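Home Tickets Knowledge Base Status Contact
Search tickets Go

Ticket 544 — Label printer skips every other label
Opened by: Fiona Cairns
Product: Brinura desktop label printer, Dandcombe shop

Hi again! So the Brinura started acting up this morning, right in the middle of lunch prep. I send 5 labels, I get one good one, then a blank, then a good one, then a blank, and then it blinks orange at me and quits. I've got a new roll of 200 in there and I'm burning through it fast, which is making me a little crazy.

1. Turned it off and on
Yes, I did this first, Hazem, before you ask. Same thing.

2. Checked the label size in Fadovum
It said 2 inch, and the roll says 2 inch. I set it again anyway and saved. No change, except now the preview shows the date in the wrong corner (separate problem, I'll live).

3. Ran the calibration
Held the feed button till it blinked twice, and it spat out a bunch of blanks and stopped. The next print was fine! The one after that was blank. Ugh.

4. Wrote the labels by hand
Lunch doesn't wait, so it was marker and masking tape until 1 pm. My handwriting is terrible and I'm sorry to everybody who ordered a wrapped sandwich.
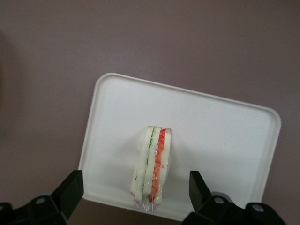
5. Swapped the roll
Marina dug out an old half roll from the back and it printed perfectly, ten minutes straight. So I think the new ones have a different gap between labels? The box looks the same to me — same part number and everything.

Can you tell me which gap setting I should pick in Fadovum, or do I send the whole case back? I'm here until 4.

Fiona

Status: waiting on support (Hazem Younis)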